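Trolard Flooring has sold and laid wood floors in Gasport since the shop was a single room with a loading door. We now keep 4000 square feet of stock on hand, most of it light planks in long lengths.
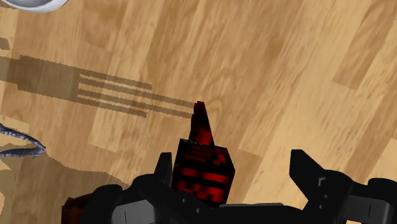
**Light wood plank floor**

Our crews work within 100 miles of the shop. Jobs under 500 square feet are usually finished in two days, and stairs are priced separately. A second showroom in Sirnden opens in September. Samples can be borrowed for a week at no charge.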